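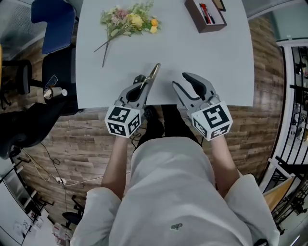
Kann ich die Skotik-Handgreifer auch ohne Roboterarm benutzen?

Klar, dafür sind sie gedacht! Du nimmst in jede Hand einen, machst die Arbeit selbst vor und zeichnest dabei auf. Einen Arm brauchst du erst, wenn du das Gelernte später auf einer Maschine laufen lassen willst, und dann passen die Backen auch an unseren Flansch (den gibt es einzeln, siehe weiter unten).

So, und jetzt der Reihe nach. Ich bin Petronella Moodley, ich betreue bei Mekthorpe die Greifer und schreibe diese Produktseiten selbst, also beschwert euch bitte direkt bei mir, wenn etwas unklar bleibt.

Das Skotik-Paar im Überblick

Ihr bekommt zwei Handgreifer, links und rechts, dunkelgrau, mit gebogenen Backen. Am Ansatz sitzt jeweils ein weißer Würfel mit schwarz-weißen Markern, über den die Software die Lage der Hand im Raum bestimmt. Die Marker sind aufgedruckt und nicht geklebt, darüber freue ich mich immer noch jeden Tag, denn beim Vorgänger habe ich ganze Nachmittage lang Ecken wieder angedrückt.

Ein Greifer wiegt 224 Gramm. Das klingt nach nichts, und die erste halbe Stunde ist es das auch. Wer länger am Stück aufnimmt, merkt es irgendwann im Handgelenk, deshalb mache ich selbst nach jeder Runde eine kleine Pause und schüttle die Hände aus.

Was man damit gut greifen kann

Am liebsten führe ich das Paar mit einer Schere vor. Die ist schmal, hat einen unhandlichen Griff und kippt gern weg, wenn man sie zu weit hinten packt. Mit den gebogenen Backen klappt das nach ein bisschen Üben prima: die eine Hand hält, die andere bleibt offen und wartet auf das nächste Teil. Stifte gehen auch, künstliche Blumen ebenso (die Stiele lieber weit unten fassen, sonst dreht sich die Blüte weg). Mit sehr flachen Sachen, einem einzelnen Blatt Papier zum Beispiel, tut sich das Skotik schwer. Dafür haben wir die Jaller-Einlagen, weiche Streifen, die man innen in die Backen klickt. 23 Euro das Paar, und bei mir stecken sie inzwischen fast immer drin.

Schneiden könnt ihr mit der Schere im Greifer übrigens nicht. Das werde ich oft gefragt! Die Backen halten sie fest, aber sie bedienen die Ringe nicht. Zum Aufheben, Ablegen und Übergeben reicht es völlig.

Aufbau

Ein normaler Tisch genügt. Hell und matt ist mir am liebsten, glänzende Platten spiegeln die Marker und dann springt die Spur. Kabel legt ihr bitte so, dass keins am Ärmel hängen bleibt. Apropos Ärmel: weite dürft ihr gern tragen, solange der Stoff nicht über den Würfel rutscht. Ich krempel meine trotzdem hoch.

Die Aufnahme läuft über Ghauri, unsere Software. Einmal kalibrieren (dauert 9 Minuten, wenn man die Anleitung wirklich liest), danach startet ihr jede Runde per Tastendruck. Verdeckt ihr einen Würfel komplett mit dem Unterarm, meldet sich Ghauri mit einem Piepton, und ihr könnt die Stelle gleich noch mal machen. Der Piepton lässt sich leiser stellen, aber leider noch nicht ganz abschalten. Steht auf meiner Liste.

Preis und Lieferung

Das Paar kostet 700 Euro, Ghauri ist dabei, die Jaller-Einlagen und der Flansch kommen extra. Einen einzelnen Greifer verkaufen wir nur als Ersatzteil, schreibt mir dazu kurz, ob ihr links oder rechts braucht. Die nächste Charge geht im März raus, und wer vorher bestellt, bekommt einen zweiten Satz Markerwürfel mit in den Karton. Zum Wechseln braucht ihr den kleinen Inbusschlüssel, der unter der Schaumstoffeinlage liegt.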